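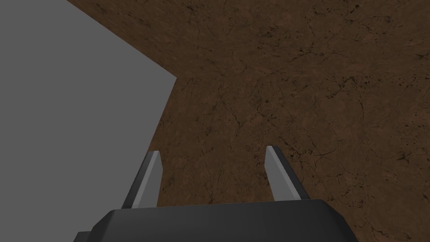
PRESS RELEASE

Home-built gripper project Taluteo opens its plans to everybody

Zollach, February 16, 2022. The shared workshop Paju announces that all plans for Taluteo, a small robot gripper with two fingers, are now free to download. The package has the drawings of the parts, the control program and the simulation in which the gripper is tested before any part is made. Everybody may use the files, change them and build from them, also for sale.

Taluteo was started by Triin Toom, a member of Paju, at her kitchen table. She wanted a gripper for her own desktop arm which she could repair with the tools she already had. After some months she moved the work to the workshop, where other members joined her. The present version is number 11 and it is the first one which the group considers ready for other people.

"In the beginning I made every idea directly in plastic, and I had a box full of broken fingers," says Triin Toom. "Now I try the idea on the computer in the evening. If the fingers do not close well there, I do not print them. It saves me much material, and my family has the kitchen table back."

The simulation runs on a normal home computer and does not need a special graphics card. The builder can change the length of the fingers, the angle of the tips and the opening between them, and can look at the result from a virtual camera placed behind the gripper. The surface under the gripper can have different textures. The group asks builders to practice with more than one texture, as a program which finds its way over a plain table can have trouble when the table has a strong pattern.

The hardware consists of 56 parts, with screws counted. Most of them can be printed on a common home printer. The two motors and the bearings must be bought, and the package has a list of sizes, so that the builder can choose the seller. The control board, named Tasari, was also drawn at Paju. It can be soldered by hand, but the group recommends that a person who has never soldered before asks for help with the small connector near the power input.

Some work is still open. The fingers do not have a sensor for force, so Taluteo should not be used for glass or for other things that break easily. The building instructions exist in English and Estonian. The chapter about the cable path is short and will be written again when the first builders have sent their remarks.

In April, Paju will hold a building course for Taluteo in its workshop in Zollach. There are 16 places. Participants work in pairs, and each pair builds one gripper and tests it in the simulation and on the bench. Previous knowledge of programming is not required. Participants should bring their own laptop. Printed parts are prepared by the workshop, and persons who wish to print their own set can do it at home before the course.

Registration for the course and questions about the files: please write to Triin Toom at the Paju workshop, Zollach. Journalists are welcome to visit the workshop by appointment.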